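Filed under: Bench notes / Storage and small parts

3 July 2026

Sponges again. Marwa Benmoussa wants the colour sorting settled before the August order goes in, and I said I would write down what I think of it while the rack is still set out. Short version: I'm not convinced, but less against it than I was.

The claim, as I understand it from the Kirnness people, is that a colour per shelf saves time and stops the scrubbing sponges ending up with the soft ones. Their leaflet says it works in any workshop. It doesn't say who tried it, or for how long, or what they were cleaning. We go through nearly 600 sponges a year across both rooms if the stores ledger is right, and I have doubts about the ledger too, as it has us buying 500 in one go in a month when the cupboard was bare.

The plan is simple enough. Orange on top, blue in the middle, yellow at the bottom, everything started from the left so you can see the free space at the right. White wire rack, wood-grain boards laid in so that nothing tips through the gaps.

First grumble: "orange" is not one colour. The three on the top shelf run from a yellowy orange to a proper deep one, and the palest could be argued down to the yellow shelf by anyone in a hurry. I asked Marwa where she would draw the line and she said "by the one next to it", meaning you compare. Fine if there is one next to it. On an empty shelf you're guessing.

Second grumble, and this one matters more to me. Colour tells you nothing about the face. The orange ones have a coarse top on a pale foam base, and the brightest of them has a glittery grit in it that I would not let near the acrylic guards. I'd sooner sort by what a sponge will do to a surface and let the colours fall where they like. Metwally's old scheme did that, with two bins, and it was dropped for looking untidy.

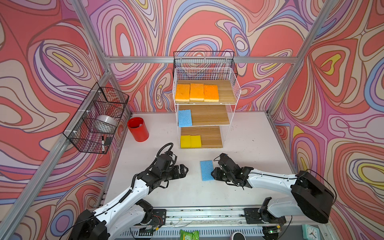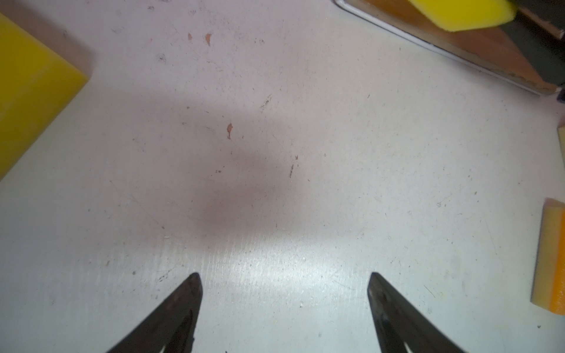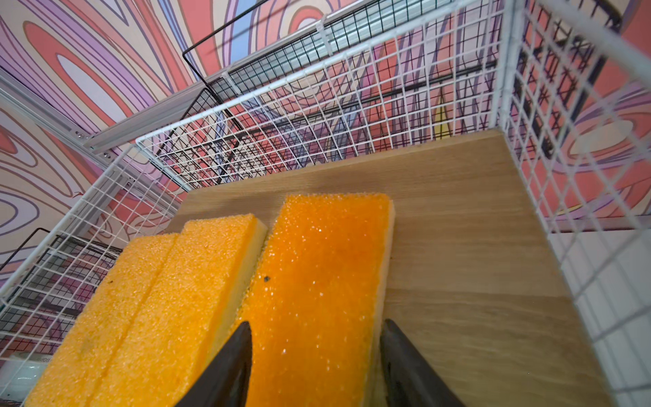
Sponge rack, colour-per-shelf trial. First: the whole bay, one blue on the floor. Last: two of the scourers on their board.

Things in favour, to be fair to it. You can read the rack from the door. The wire sides keep the row from wandering off the ends, and a missing blue shows up straight away when the middle shelf has only one on it. The boards are better than bare wire, I'll give them that without an argument. I wanted them two years ago.

Against: the bottom shelf is a nuisance for anyone with a bad back, and yellow is what we reach for most. Swap yellow and orange, I say. Marwa thinks that if we start swapping we will never stop. Possibly true.

The floor panel is a separate matter. It is scuffed and scratched all over, with specks and a few reddish-orange stains. Marwa puts those down to dye from the sponges. I put them down to the primer from the Jukdale job, which got everywhere. Neither of us has tested it. Damp white cloth, press a new orange one on it overnight, look in the morning. If the cloth comes up clean I win and she buys the biscuits.

Loton have quoted for a replacement panel under ref. 1629. Not signing until we know about the dye, as a new one would only go the same way.

Also to sort out:
— the packing tape and the marker live in the mesh basket on the left wall. Leave them there. I have moved that tape twice and been told off twice.
— labels for the shelf edges. Words, please, and large. I'm not having colour dots on a colour scheme.
— ask Kirnness whether the grit grade is printed anywhere. I couldn't find it on the wrapper.

Will run it as it stands for 8 weeks and keep a tally on the clipboard of anything found on the wrong shelf. Marwa has agreed to the tally but wants it noted that she expects it to stay blank. Noted.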